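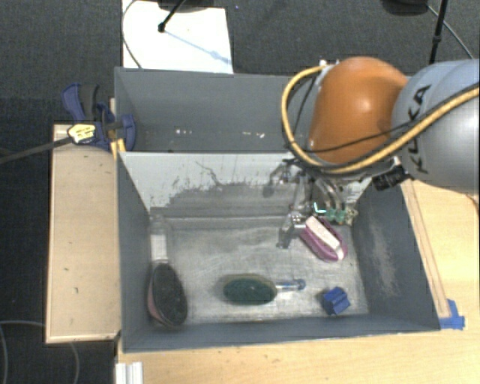
Sponge in the bin, gripper fingers to its left.

4.2 Setting up a sanctions watch list in Birneo

Use a watch list to get alerts when a government adds or removes a company, ship or person tied to weapons exports.

1. Sign in and open Lists > New.
2. Enter a name. The name can't be changed later.
3. Under Sources, pick at least 2 government registers.
4. Type the list number in the Region box. Use 164 for the Middle East or 429 for Central Asia.
5. Set Name matching to Strict. For names translated from Persian or Arabic, choose Wide.
6. Select Save, then Run first check.

Note: A list holds up to 3916 entries. Split longer lists by country.

Caution: A match is not proof that a party is under sanctions. Read the original notice before you publish or report a name.

Caution: Deleting a list also deletes its alert history.

Last updated: November

We use cookies to remember your settings. Accept | Manage

Contact Talwood Support | © Talwood | Back to top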